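Lettre d'information de Cindonau
Chemins ruraux : le point après les travaux d'avril

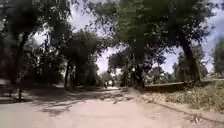
Un chemin de terre et de sable sous les arbres.

Le recensement des chemins ruraux est terminé. Commencé l'an dernier à partir du cadastre et des registres de voirie, il porte sur 184 chemins et sentiers appartenant à la commune, dont 24 n'apparaissaient plus sur les plans distribués en mairie. La plupart desservent des parcelles agricoles. D'autres servent surtout aux promeneurs et aux cavaliers, en particulier du côté de Memitz.

Le conseil municipal a adopté le tableau mis à jour lors de sa séance du 29 mai 2024. Il est consultable à l'accueil aux heures d'ouverture. Les riverains qui constatent une erreur de tracé ou de largeur peuvent la signaler par écrit en joignant, s'ils en disposent, un extrait d'acte ou un plan de bornage. Les services répondront à chaque courrier, mais les délais seront plus longs pendant l'été.

En avril, l'entreprise Goteck a repris les fossés entre le hameau de Laryea et la route départementale. L'eau stagnait à deux endroits et débordait sur les prés en contrebas. Les buses ont été curées et l'une d'elles remplacée. Un apport de grave est prévu à l'automne sur la portion la plus en pente, une fois les moissons passées et les engins sortis des champs. Le coût de cette première tranche s'élève à 2 576 euros hors taxes, pris sur la ligne d'entretien courant.

Quelques règles sont à rappeler. Un chemin rural fait partie du domaine privé de la commune et reste affecté à l'usage du public. Il ne peut être ni labouré, ni clôturé, ni barré par un dépôt de bois. Les haies plantées en bordure doivent être taillées à l'aplomb de la limite de propriété. La taille est déconseillée jusqu'à la fin du mois de juillet, période de nidification, sauf branche dangereuse. Dans ce cas, prévenir la mairie avant d'intervenir.

La circulation des véhicules à moteur reste autorisée sur les chemins ouverts, sauf arrêté affiché à l'entrée. Deux arrêtés sont en vigueur à Memitz et concernent les véhicules de plus de 3,5 tonnes. Les exploitants qui doivent y passer pour les récoltes demandent une dérogation, gratuite et valable pour la saison.

Une carte pliée au 1/10 000 est en cours d'impression. Elle sera remise aux habitants qui en feront la demande, à raison d'un exemplaire par foyer. Les chiens doivent être tenus en laisse à proximité des troupeaux, y compris sur le sentier de Laryea.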